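Softball notes – Grelia splits at Fostov, home stretch starts now
Apr 17, 2026

Quick one this week, bus got back late and there's a pile to get through.

Grelia took the opener 4-3 in nine innings and dropped the second 7-1. Not the doubleheader anyone drew up, but a split at Fostov is a split, and we hadn't won a game on that field in three seasons.

Game one first. Slavica Popescu went the whole way, all nine innings, 142 pitches, and looked stronger in the eighth than she did in the second. Gave up a two-run double down the line in the first and then a cheap run in the third on a walk, a bunt and a throw that sailed into right. After that, nothing. Struck out 12. Fostov got a runner to third with one out in the seventh and she came back with a rise ball for a swinging strike three, then a pop up to short. Loudest our bench has been all spring.

Offense was patchy. Single runs in the second, fourth and sixth, all of them with two outs, and none of them hit very hard. Bloop, seeing-eye grounder, bases-loaded walk. We'll take it. The winner came in the ninth on a clean single up the middle with the tiebreaker runner on second – she got a great jump and the throw wasn't close.

Left 14 on base though. Fourteen! Coach had that number written on the whiteboard before anybody had their cleats off.

Game two, less to say. Fostov hit the ball hard from the first batter on and we didn't. Five-run third inning, two of those unearned. We managed four hits and never got a runner past second after our only run in the first. The freshmen got some innings out of it and handled themselves fine, one real nice running catch in left center with the wind blowing every which way.

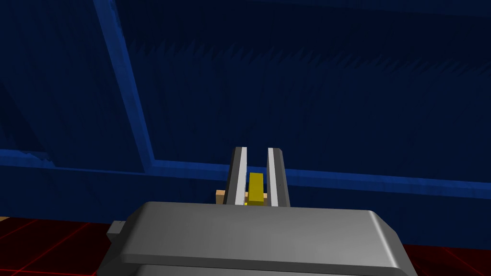 Gray gripper with two upright fingers, computer rendering.

Standings. Kos is still in front and still hasn't lost in the league. We're second, a game up on Fostov, and we hold the tiebreaker with them only if we win the return game at our place. So that one matters a lot. Nerurix Field will be ready, the new infield dirt is down and the lip at the edge of the grass finally got cut back. No more bad hops to blame it on.

Popescu is at 194 strikeouts for her career now. School record is an even 200, and she'd have had a real shot at it already if not for the two rainouts. Could come in the Kos game, could come before. She doesn't want to talk about it, so don't ask her in the parking lot please. Her mom on the other hand will talk about it all day.

Injuries – not too bad. Our catcher took a foul tip off the bare hand in game two and came out as a precaution, X-ray was clean, should be back behind the plate this week. Second base is still day to day with the hamstring. She ran at maybe half speed in warmups and wanted in, coach said no.

JV won both, 9-2 and 11-6. Lots of stolen bases, lots of walks, long afternoon. They're on a five game win streak and the bats are way ahead of where they were at this point last year.

Couple of housekeeping things:

Return game with Fostov starts at 4:30, not 5:00 like the printed schedule says. The fridge magnet schedule has it wrong to. Sorry, too late to fix.

Bring a chair for the left field side, the small bleacher is out until the boards get replaced.

Concession stand is short two people for the Kos game. Reply to this email if you can take a couple of innings on the grill.

Winter clinic sign ups for November will open after the season, same format as before, pitchers and catchers in the first hour and everyone else in the second. More on that once there's a date for the gym.

Senior bios are due – short is fine, a few lines and your favorite memory. Still missing three of them and teh program goes to the printer soon.

See you at the field.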